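Irnau Bath Showroom, floor meeting, January
Minutes as written during the meeting, corrected once after

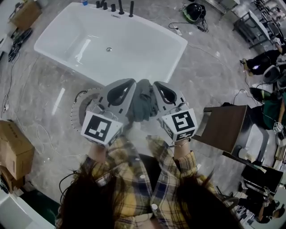

Wanpen Chaimongkol

Meeting opened at 9:15 in the showroom, standing, then moved to the back table. The minutes from the last meeting were accepted with one correction: the delivery from Horobets was late by 5 working days, not by a week and a half as I had written.

1. The freestanding tub

The large white rectangular tub stays in the middle area for now. The question was if it should go closer to the front window. The sales side is for moving it, because customers who come in from the street see first the shelves and the boxes. The warehouse side reminded everybody that the tub needs four persons to lift and that the marble-pattern floor was already scratched one time by the door. Decision: the tub is not moved before the spring display is planned. When it is moved, we use the felt blankets and not the cardboard.

It was asked again why there are five black faucet fixtures on the far rim of one tub. They are the samples from Trorneo, in different heights, so customers can compare them side by side. Some customers have understood that all five are included in the price. A small card will be written and put on the rim. Text of the card to be agreed by e-mail, maximum two lines.

The black finish shows fingerprints and lime spots more than the chrome. The fixtures will be wiped every morning before opening, with the dry cloth only. The cleaner in the yellow can is not to be used on black finish, we have already one returned sample from this.

The drain in this tub is round chrome. The question came up if we should have a black drain to go with the black faucets. Trorneo offers one for 44 extra. Opinions were divided. I think myself that the chrome looks a little lost there, but it was also said that most customers order chrome in the end. Postponed to the next meeting.

2. Small bottles on the rims

There is a small blue and white bottle on the left end of the tub rim. Agreed that bottles can stay as decoration if they are closed and the label is clean. Agreed also that it should be the same kind of bottle on all tubs, or none. At the moment it is whatever somebody had in the cupboard. A price for a set of 24 will be asked.

3. Boxes on the floor

This was the longest point. Cardboard boxes are standing on the showroom floor along the left side, some of them on top of each other, and there is not a good path between them and the second white tub. One customer with a stroller had to turn around last week.

The warehouse side explained that the storage room is full until the Mukach order is collected. That order is 33 cartons and takes the whole back wall. The pickup was promised for the end of the month.

Decisions:
- Boxes with printed lettering are turned so that the lettering is to the wall, if they have to stay.
- No box is to be left against a tub. The enamel is not the problem, the corners are.
- Empty boxes are flattened the same day.
- When Mukach has collected, everything from the left side goes to the storage room within two days.

4. Cables

Thin white cables are lying across the floor on the same side, and a coiled black cable near the box in the corner. Cables that cross the walking way must be taped down or go along the wall. The white power strip should hang under the table and not lie on the floor. We sell bathrooms, and a power strip on the floor does not look serious to a customer, even when there is no water connected. Two cable covers will be bought, gray if possible, to match the floor.

5. Table and shelving rack

The metal-framed table with the white top is a good table and several people wish to keep it. It can stay if it is used for catalogs and customer talks. It should be cleared at closing time.

The rack behind it has too much stacked on it. Heavy things to the bottom, please. I was asked to write this down with the word please. Old tile samples from Horobets can be given away, the others stay until the new list has come.

White chairs: customers like to sit when they look through the catalog, so one chair is always left free at the table.

6. Other

The heating in the showroom was discussed shortly. The landlord has been called two times and will be called again.

The list for the morning wiping hangs inside the cupboard door from tomorrow. Put your initials, also if you have only done the faucets.

Next meeting same time, in two weeks. Open points: black drain, text of the card, price of the bottles.

Meeting closed at 10:05.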